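**Ticket 687 - Wi-Fi drops in back bedroom, Illton flat**
Status: open
Assigned: Berwyn Morgan

Reported by Graça Meireles on Wednesday. The connection in the bedroom drops every evening and comes back after 11 minutes. The hall and kitchen are unaffected.

Router log shows a DHCP renewal failure before each drop. Lease pool was set to 106 addresses, none free at the time. Old leases were not being released.
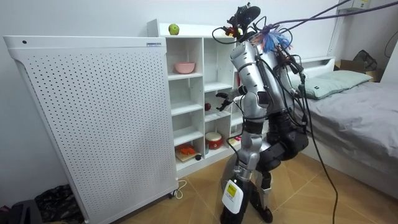
Cleared the lease table and cut lease time to 500 minutes. Moved the bedroom extender from channel 11 to channel 1 - no change in signal level.

Drop recurred at 19:40, same log entry. Firmware on the extender is two versions behind the router. Tomos Mathias to send the update file. Do not factory reset before then.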